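I don't trust any product review that ends with a star. Pillimo has 1553 ratings for its basic pillow, average just over 4, and I still couldn't tell you if it's any good. People rate the shipping. They rate the box. One person gave it a single star and wrote "gift."

Marsden is worse. They email you a coupon before you've slept on the thing - and then ask how you slept.
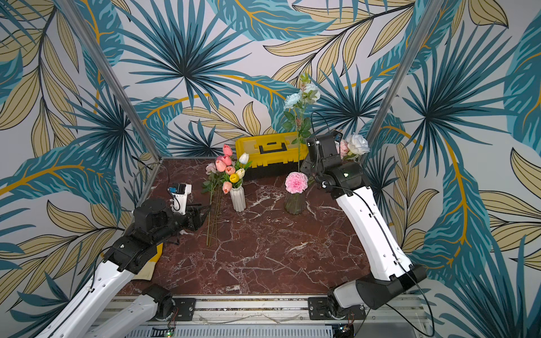 I used to read the middle reviews, figuring the threes had less to prove. Then the threes started to sound alike too. My sister-in-law bought hers at a store, after lying down on it for a while with her shoes off.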